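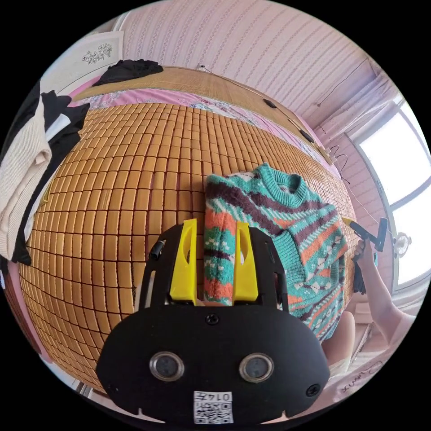 Recording Knitwear Demonstrations with Two Hand-Held Grippers

Every vendor in this field will tell you that collecting demonstrations by hand is easy. You pick up the grippers, you fold some washing, and a policy comes out the other end. I've done enough of it now to say that picking up the grippers is easy. Most of what follows is about the rest, and it covers one job only: folding a knitted jumper on a bed, with one gripper in each hand.

I use the Rerov hand units and the Vimholm recorder. If you have something else, the button names will differ and the problems won't.

Before you start

You need:

a matched pair of hand-held grippers, charged, with the lenses wiped
the recorder software on a laptop you can reach with an elbow
a few garments you don't mind stretching
somewhere to sit or kneel for a long time
a notebook, on paper

The notebook matters more than the manual lets on. Vimholm has a comment field for each episode, but you'd have to put a gripper down to type in it, and putting a gripper down in the middle of a session is how calibration drifts. Scribble between batches and type it up later.

Write down the label number on each gripper and which hand it went in. I once swapped left and right after lunch and spent an evening finding out why half the trajectories were mirrored. The software was supposed to catch that.

Step 1. Pick the garment and the surface

Start with something heavily patterned. The documentation says the tracker copes with plain surfaces. Maybe it does in their lab. On a plain grey jumper over a plain doona cover my tracks wandered all over the place, and on a busy knit over a tiled bamboo mat they mostly held. A mat with a regular grid has its own trouble, though. One tile looks much like the next, so leave plenty of other things in view along the head of the bed and the walls. Don't tidy the room too thoroughly. A bare room gives the tracker less to hang on to.

Knitwear is harder than T-shirts. It stretches while you lift it and creeps back when you let go, and ribbing catches on gripper tips. If your plan is to start with shirts and assume the policy will carry over to jumpers, I'd want to see that tested before I believed it.

Step 2. Check the light

Daylight through a window is fine until it isn't. Record one dummy episode, play it back, and look at what happens to the picture when the gripper turns towards the glass. If everything goes white, pull the curtain or move to the other side of the bed. Auto exposure takes a moment to recover and the tracker may lose its place in that moment.

Do this again mid-afternoon. The sun moves and the settings you were so pleased with at 10 am are useless by 3 pm.

Step 3. Lay the jumper out

Front up, collar towards the head of the bed, body flat, sleeves out. Smooth it with the grippers if you can bear to, because a robot won't have your palms. I'll admit that I smooth by hand before I press record, and I write in the notebook that I did. 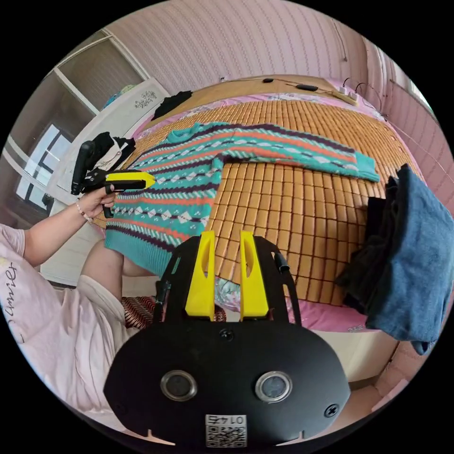 Jumper laid flat with the right sleeve out across the mat, second gripper in the left hand.

Vary the layout from the start. Shift it a bit, rotate it a bit, leave a sleeve half twisted now and then. People leave this for later and end up with a pile of perfect starts. The policy then learns what to do with a jumper laid out perfectly, and no jumper has ever come out of a dryer that way.

Step 4. Rehearse with the recorder off

Decide the order of the fold and stick to it. Mine is:

one sleeve across the body
the other sleeve across the body
hem up to the collar
turn in the sides
pat down and let go

There's an argument, popular on the Skititz forum, that you should mix up the order so the policy sees more variety. I tried it. Mixing the order gave me a policy that stopped halfway and dithered between two sleeves. That was one garment and one operator, so take it for what it's worth, but I'd want a decent reason before trying it again. Vary where things are. Keep the order.

Run through it until your wrists stop doing anything clever. You can twist in ways the arm on the bench can't, and Vimholm's reachability check only warns you after the episode is saved. If you find you're leaning right across the bed to get at the far cuff, shift your seat instead.

Step 5. Approach and grasp

Come in low and from outside the garment, fingers a little open. Pause briefly before closing. It'll feel silly, but that pause makes the grasp much easier to find when you come to label it.

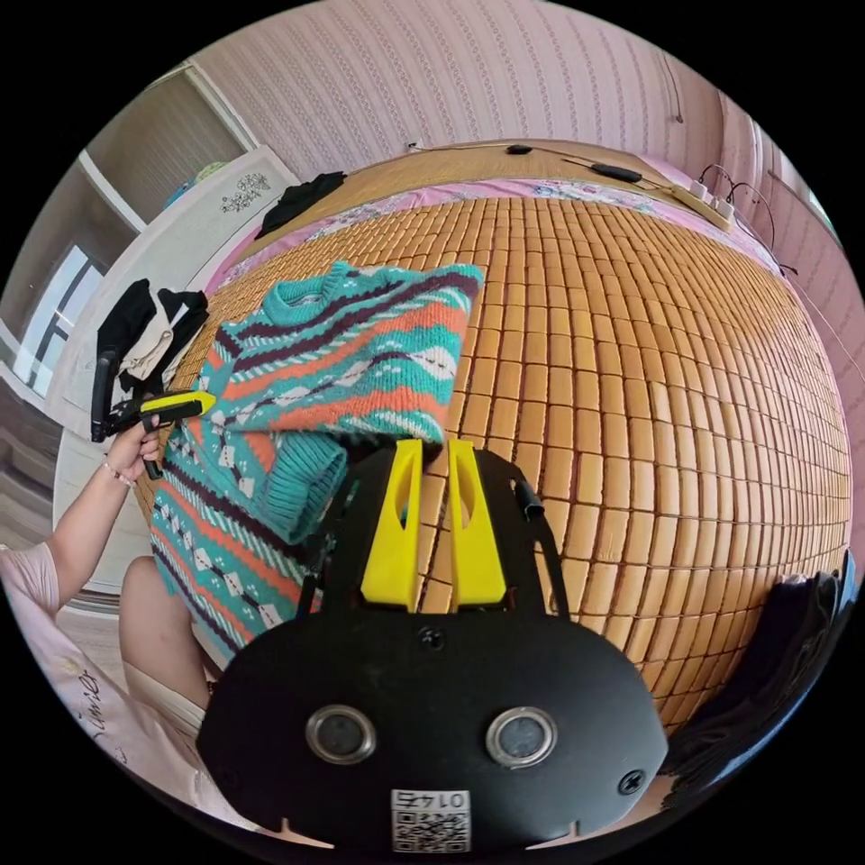
For cuffs I go for the ribbing itself and not the sleeve above it. The ribbing is thicker, holds its shape, and there's less chance of picking up the layer underneath. Close until the knit stops sliding and no further. The trigger on the Rerov has a long travel and it's tempting to squeeze it to the end every time, and then your width readings all say the same thing and tell the policy nothing about how thick the fabric is.

If you miss the grasp, you have two choices. Reopen, back off and go again calmly, and keep the episode. Or stop and delete it. What you shouldn't do is chase the cuff around with little pecks. I've heard it claimed that these messy recoveries are good training data. Clean recoveries, probably. Pecking, I doubt it very much.

Step 6. Carry the sleeve across

Lift just enough to clear the body of the jumper and carry the cuff inwards to the middle of the chest. Keep the second gripper in view and near the garment, ready to hold the body down if it starts to drag. Two-handed demos where one hand wanders off out of view are a nuisance, as the relative position between the grippers gets worse the longer they can't see common ground.

Lower before you open. If you open at height the sleeve lands wherever it likes, and it'll look fine to you and be different every time.
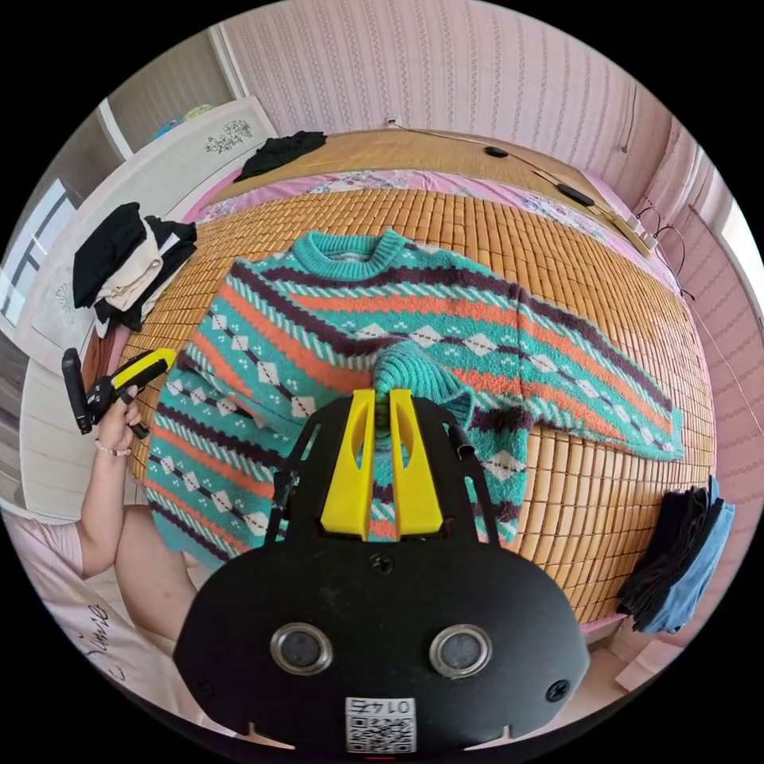
Step 7. Finish, save, and check the batch

End each episode with both grippers open and clear of the fabric, held still for a breath. Then stop the recording.

I record in batches of 40 and then stop, whether I feel like it or not. After each batch, play back the first, the last and a handful in between. Look for lost tracking, sleeves that unfolded after release, your own knee sitting on the hem, and any episode where the label in the file doesn't match the notebook.

How much to throw out

More than you'd like. On my last run, labelled Hayat in the recorder, I collected 2000 episodes and kept 1588. The automatic filter passed nearly all of them. What it checks is whether the file is complete and the track is continuous, so it has no opinion on whether the jumper got folded. You have to watch them. Double speed is fine, with a cup of tea.

Step 8. Test early

Train on the first few batches before recording the rest. If the arm can't get hold of a cuff after that, find out why before you give up another week. Put the jumper somewhere awkward for the test, too. Every demo video I've been sent has the garment dead centre, and I've stopped being impressed by those.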